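Tuesday, February 5, 2019

Second day of the hand comparison. Set aside the morning for the bare-finger runs on the Gromeo hand and the afternoon for the covered one. The morning part ran to schedule. The afternoon part did not, and I stopped at 62 grasps out of the planned set.

Baseline first. Gromeo fingers without a cover, default current limit, the Luvon controller on firmware 3. Close on the test cylinder, hold, lift, hold, release. Finger position repeats well when the hand is closing on nothing. Under load the outer finger lags the others at the start of the close and catches up before contact. I saw the same lag in September with the old controller, so I am inclined to put it down to the tendon routing and leave the tuning alone.

Changed the loop rate to 1000 Hz after that. The lag stayed. Audible noise from the wrist went up, mostly in the hold phase, and the current trace has a ripple in it that was absent at the lower rate. Put the rate back.

Neville Pearce came by before lunch and asked why the wrist camera was still on the old exposure setting. It was on the old setting through an oversight of mine. Fixed, and the first block of the morning is marked in the log so it can be left out of anything that uses the video.

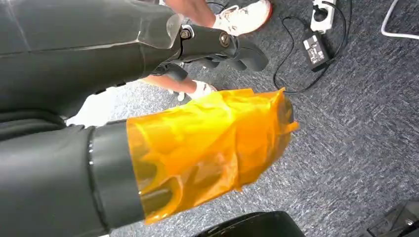 The question for the film is how much closing force goes into moving the cover instead of the object. On a stiff cover I would expect the motor current to rise well before contact, and it does, by enough to trip the contact threshold early. With the threshold as shipped, the controller calls contact while the fingers are still short of the cylinder. Raised it by 2 steps. False contacts became rare but light objects now get pushed before the hand stops. There may be no single value that suits both conditions, in which case the controller needs one profile per cover.

Second problem is that folds do not settle the same way after each release. The current curve for one grasp is a poor predictor of the next. Averaging hides this, so I am keeping the individual traces.

Pellegrini's hand is still in its case. Their mounting plate has a different bolt pattern from the Zisgate arm and the adapter is with the machine shop until the end of the week. I would prefer to have both hands measured on the same arm and will wait for it.

Left to do: repeat the covered runs from the start with the new threshold, log wrist temperature alongside current, ask Luvon whether profiles can be switched without a restart. Also reprint the cylinder stand, the base has a crack.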